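Forum Bobines & Pixels > Restauration et supports > Flotitz, montage long : quelle source fait foi ?

grainfin_35
Posté à 21 h 14

Bonsoir à tous. Je compare depuis deux semaines les deux éditions disponibles de Flotitz, le film d'horreur gothique produit par Esquivel. Le disque Nestus annonce 132 minutes, le disque Oltley se présente comme « intégral » sans préciser la durée sur la jaquette. Après vérification image par image, l'écart entre les deux est de 187 secondes, réparties sur trois passages : le prologue au cimetière, la descente à la cave et le dernier dialogue sur le quai. Le reste est identique au plan près. La question est de savoir laquelle des deux correspond à la copie d'exploitation d'origine.

morse_et_ressort
Posté à 21 h 40

Attention à la cadence. Si Oltley est en 25 i/s et Nestus en 24, la comparaison des durées brutes n'a aucun sens. Tu as corrigé ?

grainfin_35
Posté à 21 h 52

Oui, les deux sont en 24 i/s, contrôlé au lecteur. Les 187 secondes sont de l'image en plus côté Oltley, sans ralentissement ni cartons ajoutés.
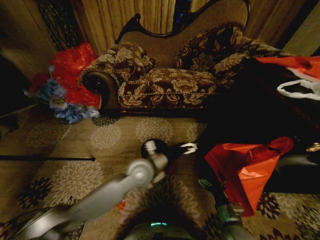 Les deux éditions ont-elles le même format d'image ?
Nestus est en 1.66, Oltley en 1.85, avec une perte visible en haut et en bas sur les plans larges.

crypte_nord
Posté à 22 h 07

Le 1.85 d'Oltley est une erreur, il n'y a pas à discuter. Les génériques sont composés pour le 1.66, et en 1.85 la dernière ligne touche presque le bord inférieur.

lampe_xenon
Posté à 22 h 31

Pas d'accord. Beaucoup de salles projetaient ce genre de production en 1.85, quelle que soit la composition au tournage. Un générique serré ne prouve rien, il faudrait la feuille de laboratoire. Par ailleurs, l'étalonnage de Nestus tire au vert dans toutes les scènes de nuit, alors qu'Oltley garde des noirs neutres. Pour moi la source d'Oltley est plus proche du négatif.

crypte_nord
Posté à 22 h 45

Des noirs neutres, ou des noirs bouchés ? Dans la scène de la cave, on perd tout le détail du mur de droite. Le grain a aussi été lissé, surtout sur les visages. Je préfère une dominante verte, que je peux corriger chez moi, à un détail effacé au mastering. 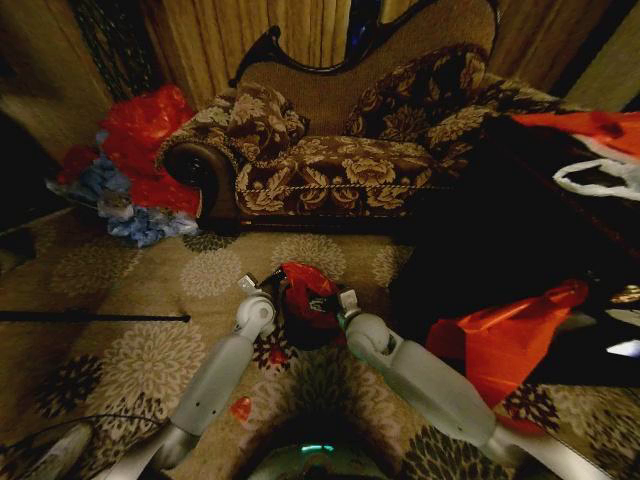
Sac en plastique rouge, sur la moquette.

morse_et_ressort
Posté à 23 h 02

Sur le son, les deux ont la même piste mono. Oltley a filtré le souffle, et les pas dans l'escalier y perdent leurs aigus. Nestus a laissé le souffle, avec un claquement de collure au changement de la deuxième bobine. Pour la version française, le passage du quai n'est doublé sur aucune des deux. Chez Oltley il bascule en VO sous-titrée, ce qui laisse penser que la scène était absente de la copie française.

grainfin_35
Posté à 23 h 20

C'est l'argument le plus solide jusqu'ici. Si le quai n'a jamais été doublé, Nestus reproduit l'exploitation française et Oltley un montage étranger, ou antérieur. Reste le métrage : le livret Nestus donne 3069 mètres pour une copie 35 mm. À 24 i/s cela fait 112 minutes, pas 132. Il y a donc une faute, soit dans le livret, soit dans la source qu'il cite.

lampe_xenon
Posté à 23 h 34

Ou bien les 3069 mètres sont ceux d'une troisième version, plus courte. Le distributeur a pu couper pour la sortie en province, c'était courant. Je n'irais pas plus loin sans document.

crypte_nord
Posté à 23 h 41

Vingt minutes de coupe pour la province, j'ai du mal à y croire. Faute de frappe, à mon avis.

grainfin_35
Posté à 23 h 58

J'ai écrit à Nestus pour leur demander l'origine du chiffre. Si quelqu'un possède le dossier de presse de la sortie, la durée figure en général en dernière page, sous la fiche technique.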